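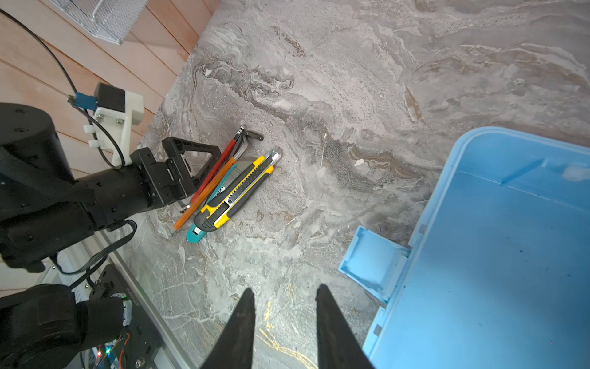

I've been splitting shale for fossils since I was a kid, and I've never bought a proper kit for it until now. The Munro Fossil Prep Kit from Drusine got talked up so much at our club last November that I caved and ordered one. Up to then my cleaning gear was whatever lay within reach, and the yellow and black utility knife next to the teal one is pretty much the old way of doing things in one picture. You can get a long way with a cheap blade and patience! You can also put a scratch straight across a fern frond, and I have, more than once.

The kit is 84 dollars and you get four steel picks, two brushes, a pin vise with spare needles, a sandbag and a little bottle of consolidant (that's the thin glue you drip into crumbly bone). The pin vise is the star. It holds the needle dead straight and the grip is fat enough that my hand didn't cramp after an evening on a Brenddale trilobite that had beaten me twice before. I got the whole left cheek free and most of the eye -- lenses and all -- and I may have yelled a bit.

The picks are a mixed bag. Two are great, one is so blunt I took it to a sharpening stone before I could use it, and the hooked one I still don't see the point of. The softer brush sheds, too, so keep it well away from anything you've just put glue on.

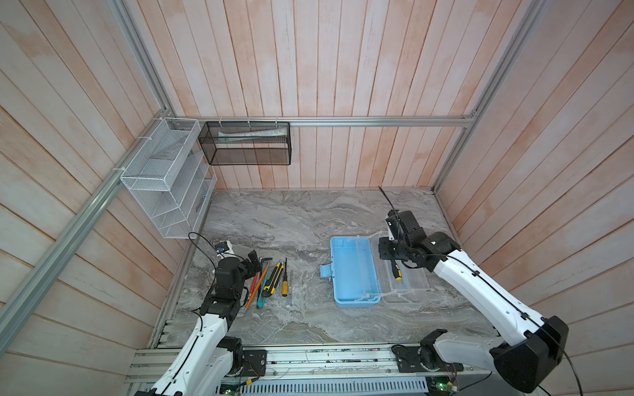 White rack on the left, black basket at the back.

Mhairi Lennox, who got hers before I did, swears by the consolidant and used it on a box of fish scales from the Detcombe quarry. I'm less sold. It dries shiny unless you thin it way down, and the leaflet is no help at all with how much. I ended up at 50 drops of acetone to one of glue, which sounds silly but left a nice matte finish.

Would I buy it again? For the pin vise and the sandbag, yes, though you can get the vise on its own for 67 and skip the rest. If you only do a few pieces a year I'd go that way. Spare needles come in the same size, so stock up while you're ordering.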